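Hats of the Hallway: the Big Summer Sort-Out

Posted 5/1/19

Every spring I tell myself I'm going to deal with the hat shelf, and every spring I shove one more hat on top and close the door. Well, this year the shelf came down (the bracket gave up, with a bang that sent the cat under the sofa for most of an evening), so I had no choice! Everything ended up on the bed, and I went through the lot with a cup of coffee and my neighbor Bukola Tamuno, who has strong feelings about brims.

I started with the bucket hat, my favorite by a mile. Click to make it bigger. 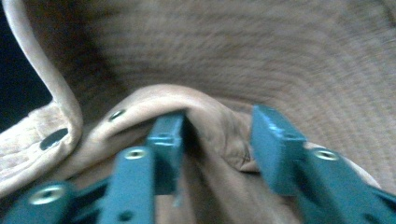 The beige cotton bucket hat, from the inside. Look at all that stitching on the brim!

I bought this one at the Saturday market in Pleneck, seven summers ago, from a stall that mostly sold belts. I tried it on as a joke and wore it home. The rows go round and round the brim, packed in close, and I love how they look almost like corduroy when the light is soft. I once tried to sew a brim like that myself from a pattern and got four rows in before the thread snarled up and I went off to make a sandwich.

The other thing I like is the eyelets. They're dark metal, and they look very smart against the tan cotton. My old navy hat had none at all and by lunchtime on a hot day my head felt like a baked potato. If you're shopping for a bucket hat, check for them before you fall in love with the color.

A few people asked on the last post how I look after cotton hats, so I'll put it all here and then I can stop answering in the comments (I do like your comments, keep them coming).

Washing. Cool water in the bathroom sink with a squirt of plain dish soap. I swish it, leave it for half an hour while I do something else, then go over the sweatband with an old toothbrush. I've put this hat in the machine exactly once, in a pillowcase, and it came out fine but the brim had a wave in it that took me all of July to get rid of.

Drying. Over an upside-down mixing bowl, on a towel. Mine is the big one from the pancake set and it's just the right size. Pull the brim into shape with your fingers while it's damp and then leave it alone, which is the hard part for me.

Storing. The whole point of a bucket hat is that you can scrunch it up and stuff it in a bag, and I do, all the time. For the winter, though, I push the crown in, stack the cotton ones together and keep them in a drawer. Charoen Kamolrat wrote to say he rolls his and tucks them inside his rain boots. I tried it with one and forgot about it until it rained.

So what's staying? The bucket hat, obviously. The straw one with the chewed edge is staying too, for gardening. Two baseball caps went to my nephew, and Bukola walked off with the green felt one before I'd made up my mind about it (it does look better on her). The knitted ones are in a bag by the door waiting for the clothing drive.

The new shelf goes up this weekend if I can find the right screws. I'll do scarves next, and there are a lot more of those, so give me a couple of weeks!

Filed under: Closet, Summer, Hats
Previous gallery: Tote Bags I Have Loved
Next gallery: Scarves (coming soon)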